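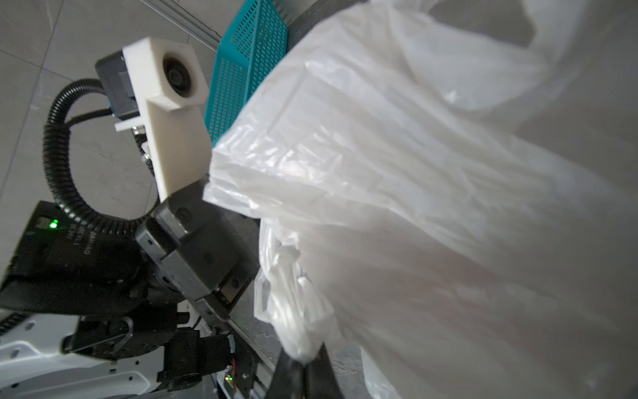
The **Lirkeo Cuervo** is a two-arm bench robot kit sold by the firm Lirkeo to schools, repair shops, small packing businesses and research groups. It is meant for handling light household and retail goods, with an emphasis on soft items such as plastic bags, cloth and padded mailers. The kit was first shipped on 23 November 2018. It is sold directly by Lirkeo and through the reseller Surnuvard, which also offers setup and repair as a paid service.

The name is used for the whole kit and also, loosely, for a single arm. Lirkeo's own price list calls a single arm a "Cuervo half."

## Design

### Arms

Each arm is built from separate motor modules joined by dark brackets, with a white shell at the base. The modules carry small green status lights. The base shell has openings for screws and wiring, and part of the wiring can be reached without taking the shell off. Owners who change modules themselves generally work from the base upward, the order given in the manual.

The two arms are not mirror images. They use the same parts and are told apart only by an address set in software. One spare arm can therefore stand in for either side. After a swap, the address has to be set again before both arms are powered together. If both arms have the same address, the controller will refuse to start and will show a fault on both.

Power and signal lines to the wrist run through black corrugated conduit. The conduit is left in a wide loop near the forearm so that the wrist can turn without pulling on the connectors. Early manuals told owners to tie the loop close to the arm. This advice was removed in the second edition, and current instructions call for a free loop with one clamp at each end.

### Grippers

Each arm ends in a two-finger gripper with black fingers. The fingers close in parallel and are driven by one motor. The tips are narrow, which makes them suited to pinching film, fabric edges and drawstrings, and less suited to holding round or heavy objects. A wider set of tips is sold separately for boxes and jars.

Grip force is set in software on a scale that Lirkeo does not tie to any physical unit. The default setting is 30. For thin bags the manual suggests starting lower and raising the value until the film stops sliding. Very low values can leave the fingers slightly open if the linkage has worn.

### Cameras

A camera is fitted at each wrist on a white 3D-printed mount. The mount has a tall stem that holds the lens back from the gripper and aims it down the fingers. Files for the mount are supplied with the kit, and many owners print their own, either as spares or to fit a different camera.

The wrist view is close. When an arm lifts a large bag or a towel, the material may fill most of that arm's picture, and parts of it may be too near the lens to be sharp. For this reason the software treats the two wrist views as a pair. One arm can often see what the other is holding when its own view is blocked. A fixed overhead camera may be added, and the controller has a port for it, but none is included.

### Work surface

The arms may be bolted to a bench or clamped to grooved metal rail. The kit does not include a table. Lirkeo recommends a dark, matte surface for work with clear or white film, as pale film is hard to pick out against a pale bench. The recommended spacing between the two bases is 600 millimeters. At wider spacing the grippers can still meet in the middle, but with less room to turn.

Bins and trays are left to the buyer. Perforated plastic baskets are common because they are light and can be moved by hooking a finger through the side wall.

## Software

The arms are run by a program called **Tratov**, which is installed on an ordinary desktop computer. Tratov has three ways of working.

In *hand-guided mode*, the motors are relaxed and the user moves the arms by hand while the program records the path. The recording can then be played back. Playback repeats the same path each time and takes no account of where the object is, so it is used mostly for rigid items placed in a fixed spot.

In *paired mode*, a user moves a smaller set of arms and the Cuervo arms follow. The smaller set is an optional extra. This is the usual way of working with bags and cloth, where the user has to respond to the way the material falls. Sessions can be saved along with the camera pictures.

In *trained mode*, the program runs a model made from saved sessions. Tratov can build a model on the same computer if it has a suitable graphics card, or the saved sessions can be moved to another machine. The manual gives 80 sessions as a starting point for one simple task with one kind of object. It adds that a change in lighting, bag color or bench surface may call for more.

Saved sessions are stored as plain folders with one picture file per camera per step. Users have complained about the disk space this takes up. Later versions of Tratov added a packed format, but the folder format is still the default, and the two can be converted in either direction.

## Use with bags and film

The kit is best known for work with plastic bags. Lirkeo's printed brochure lists lining a basket, opening a bag at the mouth, gathering the neck, and passing a bag from one gripper to the other. All four are offered as ready-made practice tasks in Tratov, each with an on-screen checklist.

Translucent bags are among the harder objects for the wrist cameras. Creases catch the light, layers of film show through one another, and the mouth of the bag can look much like any other fold. The manual suggests gripping a gathered section instead of a single layer wherever the task allows it. A twisted or bunched piece of film fills the space between the fingertips and holds better at a low force setting. It also gives the camera a darker and more distinct shape to follow.

Opening a bag is the task that owners most often report as unreliable. The usual method is to hold one side of the mouth with one gripper and rub the layers apart with the other. New bags that cling together are worse than bags that have been opened before. Some owners fit soft sleeves over the fingertips for this step. Lirkeo does not sell sleeves and does not cover damage caused by them.

Sharp screw heads on or near the gripper can snag thin film. A change to flatter screws was made to the fingers, but other parts of the wrist were left as they were, and the manual advises keeping loose film clear of the other arm during a handover.

## Versions

| Version | Main changes |
|---|---|
| Cuervo 1 | First version, sold as a pair only |
| Cuervo 1b | Flatter finger screws, free conduit loop, revised manual |
| Cuervo 2 | Taller camera mount, arms sold singly or as a pair |

Cuervo 1 arms can be brought up to the 1b standard with a parts bag from Surnuvard. The Cuervo 2 camera mount fits all versions. Tratov must be told which mount is in use, as the camera angle differs between the short and tall types, and models trained on one do not carry over well to the other.

## Sales and service

The kit is sold unassembled or assembled. The unassembled kit has 131 parts, not counting screws, and Lirkeo gives the build time as two days for one person with basic tools. The assembled version is shipped in two boxes, one arm to a box, with the controller packed alongside the left arm.

Surnuvard's setup service covers mounting, addressing, camera alignment and one practice task chosen by the buyer. Its repair service works by exchange. The customer returns a motor module or a gripper and receives a tested one in its place, which may have been used before. Computers, tables and added cameras are not covered.

The warranty lasts one year. It is not voided by opening the base shell or by replacing printed parts with home-printed ones, provided that the supplied files are used without changes. Conduit and fingertips are listed as wear items and are excluded.

## Reception

Owners have generally spoken well of the kit's repairability and of the decision to use the same arm on both sides. The printed camera mount has had a mixed response. It is cheap to replace, but its long stem can be knocked out of line during two-handed work, after which the camera has to be aligned again. A short alignment routine in Tratov deals with this, using a printed card held in the opposite gripper.

Criticism has centered on the manual, the size of saved sessions, and the lack of a real unit for grip force. Teachers have also noted that the exposed thin wires near the base are easy to catch with a sleeve or a tool. Lirkeo offers a clip-on cover for that area, sold in packs of two.

The kit has no force sensing at the fingertips and is not rated for use beside people without supervision. Lirkeo's safety sheet calls for a stop switch within reach of the user and for both arms to be powered down before anything is removed from the grippers by hand.

## See also

- Tratov (software)
- Two-arm manipulation
- Handling of soft materials
- Parallel gripper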